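Urunstead Lunch Club
Progress report to the Ondimel Fund, January to June

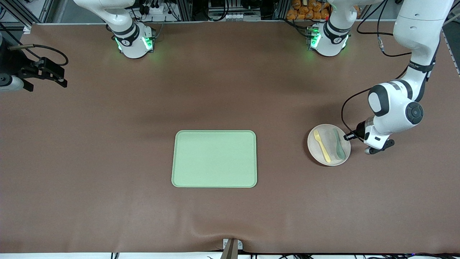 The club has now run for the first six months of the grant and is open on two days a week in the lower hall at Urunstead. We have served 1835 meals in that time to 218 different people, most of them over seventy and living alone. The grant pays for the cook's hours, the hire of the hall and part of the food bill. It also paid for the tableware, which was bought in one go at the start. We chose light, plain things that are easy to carry and easy to tell apart: off-white plates with a shallow rim, plastic forks and spoons in colours such as yellow and sage green, and pale green trays with rounded corners and a raised edge. Members with poor grip had asked for cutlery that weighed less than the old steel set, and the new set is the one most people now pick up.

Attendance
Numbers were low in January on account of the weather and the closed footpath by the school. They picked up once the path reopened and have held since. The 23 people on our home delivery list are included in the figures above. We had planned for a shorter list, but the surgery has been sending people to us and we did not want to turn them down.

Staff
Kimie Fukuda has been in post as cook since the start of the grant. Booker Haddad took over the delivery round when Silvan Hofstetter moved to the front desk. Both have completed the food hygiene course. We are still short of a relief cook and have twice had to serve a cold lunch when Kimie was away. The post has been advertised again with slightly longer hours.

Food and suppliers
Vegetables come from Hirose, who deliver to the side door before nine. Their prices went up in the spring and we moved some dishes off the menu as a result, mainly the ones with peppers and aubergine. Soup is served at every session. The fish pie is the most popular main course and the lentil bake the least, though it has a few firm supporters and will stay on for now.

Kitchen
The oven door seal was replaced and the second fridge is working again. The extractor fan is still noisy. The landlord has agreed to look at it over the summer – we have no date for this yet. Hot water to the far sink remains slow and we are washing up at the near one only.

Spending
We are slightly under budget on wages, owing to the relief post being empty, and slightly over on food. We would like to move the wages underspend across to food and ask for your agreement to this. Receipts and the monthly sheets are attached separately.

Next six months
Fill the relief cook post.
Review the delivery round, which is too long for one driver.
Try a third session each week if the hall can be had at the same rate.
Send out the members' survey and report the results to you.

Tatsuya Sekiguchi
Club manager
June 29, 2018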